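Bin cell: weekly look-over and changing the fingertips

Written up for whoever is on cell 3 when I'm away. Serpil Dursun did the first version, this replaces it. Takes half an hour if you don't rush the cable part. Don't rush the cable part.

You need: hex keys, a clean cloth, new fingertips (Plinadix, the soft green ones, drawer under the bench), two spare cable ties, the log sheet.

Before you start

Let the arm finish its pick. Gripper empty, then pause the program from the pendant. Not the red button, that drops the brakes and you have to re-home after. Drop speed to the lowest setting. Keys in your pocket.

1. Bin and clamps

Push the bin wall with the flat of your hand. Should not move at all. If it does, tighten the bar clamps — one then the other, little by little, or the bin walks sideways and every pick is off. Hòa Nghiêm lost a whole Friday to that. Check the divider too. Scuffs and chipped paint on it are fine, a lean is not.

Scratches in the metal floor dont matter unless you can catch a nail on them. File those down and wipe up the dust.

2. Cables

Follow the yellow cable and the black ones along the arm to the wrist. There has to be a proper loop at the wrist, wide, nothing tight. Jog the last joint both ways, slowly, and watch the loop. If it pulls flat anywhere in the travel, stop, cut the tie, give it more slack, re-tie. Ties snug, you should still be able to turn them with a finger.

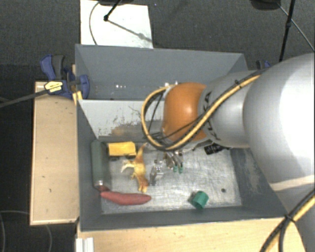

Look for shiny patches on the outer sleeve, that means it is rubbing. Tell Erdal Keskin, he orders the sleeves from Sönmez and they take ages.

3. Fingertips

Change at 2,000 picks or when the pads go smooth, whichever is first. Jog the arm up clear of the walls, open the gripper, switch off at the controller. One screw per tip. Old ones off, wipe the seat, new ones on, screw finger tight and then a quarter turn. No more, the thread is soft and Gönül has already had to repair one.

Power up, close the gripper. Tips should meet square, no daylight. If they dont, back the screw off and seat it again before you go blaming the calibration.

4. Test picks

Leave the usual mixed objects in. Toys, cylinders, whatever is in the set. You want odd shapes, and at least one shiny thing becuase that is what the vision struggles with. Run 29 picks at low speed. Stay there and watch the wrist near the walls.

More than 3 misses, redo the tip seating and run it again. Still bad, ring Kaan Güneş.

5. Log

Pick counter, tips changed yes/no, clamps touched yes/no, initials. Reset the counter only if you changed the tips. Then speed back up, and lock the pendant.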